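Pamer Padded Finger Set for Hand-Held and Arm-Mounted Grippers
Sold by Stavent. Stock no. 447. Page revised 2024-10-30.

Padded replacement fingers, sold in pairs, dark green. Fits the Pamer hand-held tool and the Erkport wrist plate. Mounting screws are not included.

We get asked whether these are "safety rated." No. A pad is a pad. Some sellers print a standard number next to a soft finger and let you assume the rest. ISO/TS 15066 deals with collaborative robot applications, and a strip of padding can't comply with it on your behalf. You still have to do the risk assessment, with your parts and your speeds, and write it down.
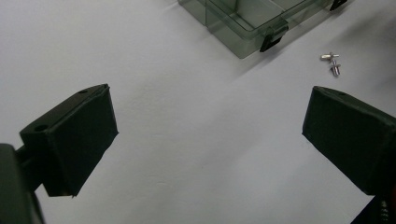
The maker claims 3000 cycles before the covering needs changing. We'd take that with some salt. Szalai's bench guide says to inspect every 30 hours of use, and that is the number we would put on the wall. Look at the corners and along the seam. If the covering is lifting or fraying, swap both fingers, never just one.

Small fasteners are a poor test of grip force, whatever the brochure says. Keep spares in a closed box and check for strays before each run.

Price: $67 per pair. Returns accepted on unopened packs only.

Ask us for the Pamer data sheet before ordering. It lists a maximum load and says nothing on how it was measured. We asked in June and are still waiting.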